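A Morning at the County Elections Warehouse

By Ailsa Rennie
February
Last updated: 4:40 p.m.

I have been voting for most of my adult life and complaining about how votes get counted for nearly as long, and until this month I had never once set foot in the building where it happens. So when the Prornbridge elections office announced an open house at its warehouse — coffee, a tour, and a public test of the tabulators — I put my name down before I could talk myself out of it.

The warehouse is out past the bus depot, behind a tile store. I drove by it twice. There's a paper sign taped inside the door and a very long hallway, and at the end of the hallway was Kofi Bawa, the deputy clerk, handing out visitor badges and making everybody sign in with the same leaky pen. He told us right away that we could ask anything we liked and touch nothing, and that the second rule was state law.

I went in grumpy, I'll admit. If you read this column you know I thought the last special election was a mess. The race for the water board seat was decided by 196 votes, the loser's people screamed fraud, the winner's people screamed sore loser, and both parties raised money off it for months. I wrote at the time that the whole thing could have been settled in an afternoon if anyone had bothered to explain the recount procedure in plain English. I still think so.

Kofi started us in the mail room. Every returned envelope gets a signature check by two people, one from each party list, and if they disagree it goes up to a supervisor. I asked what happens when your signature has gone to pot, because mine has. You get a letter and a phone call, and you have until the day before certification to fix it. In the water board race 589 envelopes were flagged that way. I wanted to know how many of those voters ever answered, and he said he'd have to look it up and send it to me. I'm printing that so he remembers!

From there we went through a cage door into the storage side, where the tabulators live between elections. It's colder than you'd think and it smells like a copy shop. Each machine has a numbered seal, and the number is written in a paper log, in ink, with two sets of initials next to it. One of the other visitors, a retired machinist named Ravinder McKinnon, asked to see a log page from the special election and Kofi just opened the binder and let him read it. That did more for me than any press release the county has put out in years. 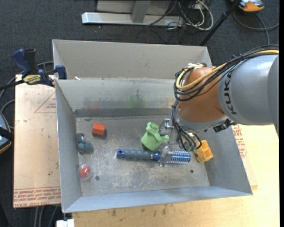 The public test was the main event, and I'd recommend it to anybody who argues about this stuff online. They take a stack of ballots marked ahead of time, where the right totals are already known, and feed them through while you stand there and watch. Our stack had 2,000 ballots in it. Some are marked wrong on purpose — two candidates picked in one race, a check mark instead of a filled oval, a write-in for somebody's dog — to make sure the machine kicks out what it should. Then they print the tape, and anyone who wants to can compare it with the answer sheet.

Nhyira Adjei ran the test. She has the kind of voice you want on an airplane when it gets bumpy, and she read every line of that tape out loud, the county races and the judges and the library levy, all of it. The totals matched. A man behind me muttered that of course they matched, it was a test, and she turned around and told him he was right to be suspicious of a test all by itself, and that the hand count of randomly drawn precincts after the election is the part he should come back and watch. He asked for the date. She wrote it on his badge.

Now, my complaints. The county is shopping for new poll books, the tablets they check you in on, and there are 2 bidders, Talimell and Liltik. I asked for the price of each and was told the bids are sealed until the commission meets. Fine. But I also asked whether the public would get to see the contract before the vote, and the answer got awfully foggy. Wanpen Khunthong, who sits on the commission and had come along for the tour, told me the draft "should" be posted with the agenda. I've covered enough of those meetings to know what "should" is worth. Last time we got it the same evening, as a scan, sideways.

And why hold this thing at ten in the morning on a workday? There were maybe a dozen of us, and most had gray hair, me included. The folks who yell loudest about rigged machines are mostly at work at that hour, and so are the ones who yell loudest about voter suppression. I said this to Kofi and he said an evening session means overtime, and overtime means going to the commission. Well, Wanpen was standing right there eating a doughnut, so I said it to her too.

Afterward four of us went over to Huỳnh for noodle soup and kept at it until the lunch crowd cleared out. Ravinder votes the opposite of me on just about everything and thinks mail ballots ought to go back to being for the sick and the traveling. I think that's dead wrong, and I told him so over a very good bowl of broth. But we both want that draft contract up a full week early, and we're both signing the letter that asks for it. He's typing it, since my printer is out of ink.

The hand count is open to the public too, and you don't have to sign up in advance. Bring a sweater. Parking is on the tile store side.

Questions or corrections: write to the editor, care of the Prornbridge office | © All rights reserved | Back to top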